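Narrow jaws or wide padded fingers for seating blade fuses?

Posted by tinbox_lidari in Grippers and End Tools
Monday, March 23, 2020

Hello all, and thank you to everyone who helped with my camera mount last time, it has been no trouble at all since. I'm back with a gripper puzzle. We have two arms working over one table, putting little car fuses into a four-way fuse block, and I'm trying to settle which fingers should do which job before we order spares from Barbier. Both views are from the small camera on the wrist.
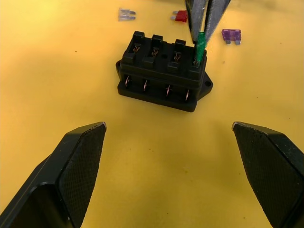
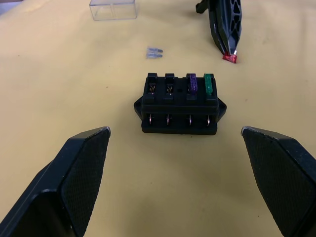 My trouble is mostly with the pushing down. A blade fuse wants a good firm shove at the end, and whatever is holding it has to be slim enough not to foul the fuse next door. The long grey jaws that come to a narrow point, holding the green fuse over the right-hand slot in the first view, get in there nicely, but I do worry about the fuse tipping between them when the spring clips push back. The black lattice finger with the red rubber tip in the second one feels kinder to the plastic, and I like that it gives a little, but it's a softer push. Would you stay with the narrow jaws and slow everything down, or put better pads on the lattice ones? I had 600 set aside for this and would rather not spend it twice!

plugandpray
Narrow jaws every time for fuses. Soft fingers are lovely for fruit.

ulero_bench
I've been through much the same at our place, so forgive me if I go on a bit. I would keep the narrow jaws and change the way they let go. Set the fuse in until it just bites, open the jaws, close them again with nothing between, and press down on the top of the fuse with the closed tips -- that way the grip isn't asked to do the shoving, and the tipping mostly goes away. We ran 1000 insertions like that on our Adari arm and 590 of them were with pads I'd have called worn out.

Do fix the block down as well. Yours has a mounting ear with a hole in it on the right, so a peg through there would save you using the other gripper as a clamp.

grey_kettle
Have you tried a different controller? Mine was the controller.

Comments

tinbox_lidari: Thank you, the closed-tip press is going on the list for tomorrow. A peg is such a simple thing and I hadn't thought of it.

marrowfat: What pads are you using on the jaws, ulero_bench? Mine go shiny by June every year.

ulero_bench: Plain rubber sheet, cut with scissors -- nothing clever, I'm afraid.

Related
Wrist camera keeps losing focus close up
Lattice fingers: which way round do they bend?
Adari or Lidari controller for two arms?
Picking up clear plastic parts on a yellow cloth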